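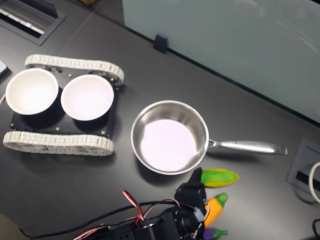 I've had the Wullance kitchen kit since the back end of last year and I kept putting off writing it up, mainly because I kept changing my mind about it! So this is the long version, get a cup of tea.

Quick bit of background if you've not come across it. Wullance sell a desktop arm with a gripper, and then a load of add-on packs you can buy separately. The kitchen one is the arm, a little tracked base that carries two bowls, and a bag of toy veg. You bring your own pan. The idea is that you teach the arm to pick up the veg and put it in the pan or in the bowls, and once you've got that sorted you can make it as complicated as you like.

I'm not an engineer, I should say. I do a bit of coding for work and I built a Fistlow arm a couple of years back (lovely thing, horrible instructions), so I'm somewhere in the middle. If you've never held a servo in your life you'll want somebody patient with you for the first weekend.

The build took me 6 evenings. The tracks were the bit I dreaded and they went together fine, just fiddly, lots of little links to press home and a sore thumb afterwards. The arm was slower. The brackets are good and stiff, and I've got no complaints about the screws, but the wiring! The leads are all a bit longer than they need to be and they loop out of the side of the arm in a great red, white and black tangle. I've tried clips, I've tried twisting them together, and they always spring back out. My friend Lamai Chuensuk has the same kit and hers looks like a bird's nest too, so I don't feel so bad.
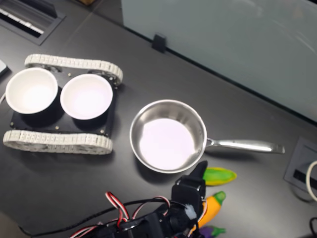
Software next. It's much better than it was. The first version I installed wanted me to set every joint by hand, and I nearly boxed the lot up and sent it back. The April update sorted that, and now you move the arm about yourself, save the positions as you go and play them back. It's good fun, and my nephew got the hang of it quicker than I did.

Now for the veg. The carrot is my favourite because it's nice and plump and the gripper gets hold of it without much fuss. The corn is a pain, as it's long and it wants to roll. Over one wet weekend I ran 40 goes with the corn and got 25 of them into the pan, and I was quite pleased with that until Lamai told me she'd managed 32 (she says she slowed the last bit of the reach right down, so try that first). The aubergine is fine so long as you don't grab it by the cap.

The pan itself matters more than I expected. I began with an old non-stick one and the handle was so heavy it tipped at the slightest nudge. A small stainless steel saucepan with a long straight handle works a treat, but it's shiny, so if you plan on adding a camera later you might have some bother with reflections. Ghanem do a matt one that people on the forum seem to like. I haven't tried it.

What would I change? Shorter leads, obviously. Bowls that sit a bit lower on the base. And a printed manual please, I hate scrolling on my phone with a screwdriver in the other hand.

Would I buy it again? Yes, I think so, though I'd wait for a sale. The Deltel set is cheaper but you don't get the tracked base with it, and for me the base is half the fun. Wullance support answered both my emails within a day as well, and they posted me a spare bracket when I cracked one (my own fault, overtightened it).

I'm going to have a go at getting the base and the arm working together next, so the bowls come to the arm when it wants them. I'll do another post when I've got it going.

14 comments
Shared 9 times

Related posts
Fistlow arm: two years on
Which screwdriver set for small kits?
Deltel starter set, first look
Taming servo leads (my latest attempt)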